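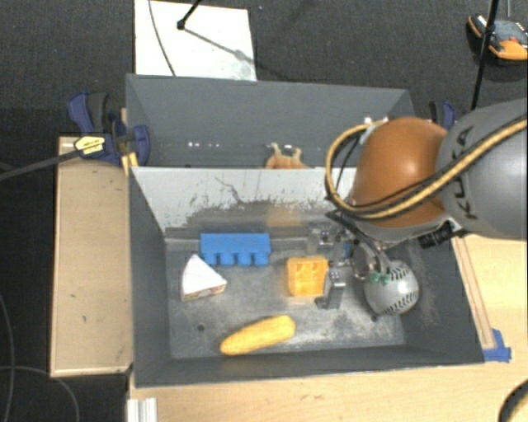

Virkthorpe Toy and Games Library
Progress report to the Lakamo Fund: sorting and relending project, second period, to the end of December

We have had a very good few months, and it's a pleasure to be writing this one. When we last reported, the back store was still full of unsorted donations and we had only just chosen our bins. The sorting is now well under way, the first sets are out on loan, and families are borrowing them faster than we had dared to hope!

What we said we would do
Your grant was for turning mixed donations of blocks, balls and small toys into complete, clean sets that can be lent out. We promised to clear the old stock first, then open a lending shelf, then start taking new donations again.

Where we are now
The old stock turned out to be a wonderful jumble. Building blocks had come in with sports balls, puzzle pieces with dolls' furniture, and one crate held nothing but wheels. Everything goes into plain grey bins before it is sorted, and each bin is worked through to the bottom before the next is started. We tried sorting straight from the donation bags in the first few weeks and it was hopeless, as pieces rolled off the table and bags got mixed up again.

So far 258 sets have been made up, checked and labelled. Of these, 136 have been out on loan at least once, and 40 are waiting for a missing piece. We keep those on their own shelf with a note of what is needed, and it is lovely how often the right piece comes to light in the next bin.

Chunky building blocks with studs have been the most popular by a long way. They wash well, they suit a wide range of ages, and a set can be made up from several donations without looking odd. Plain wedges and other loose shapes go in with the block sets as ramps and roofs. Balls have been harder. A single baseball isn't much of a set, so we now put balls into mixed outdoor bags, and two playgroups have already asked to keep theirs for a second month.

We also found a board game from 1968 with every counter still in the box. It is too fragile to lend but it now sits in the front window and gets a lot of people talking.

What has been slower
Labels took much longer than planned. The first batch peeled off in the wash and we had to do them again, this time on card tags tied to the bags. The loans list has been moved over to Planora, which does what we need, although entering the older sets is tedious and there is a backlog to clear in the new year.

The lending shelf opened three weeks late while we waited for brackets. We used the time to wash the soft toys, so very little was lost.

Spending
Bins, shelving and cleaning materials came in slightly under budget. Tags and bags went over because of the second batch. We would like to move the small saving on shelving across to bags and would be grateful for your agreement.

Next period
Clear the loans backlog and finish the last of the old stock.
Reopen for donations, with a clear list at the door of what we can take.
Take a first box of block sets and outdoor bags to the Skoryk Road playgroup, who have no storage of their own and would like to swap sets monthly.
Ask borrowing families which sets they want more of.

A full list of sets and the spending sheet are attached.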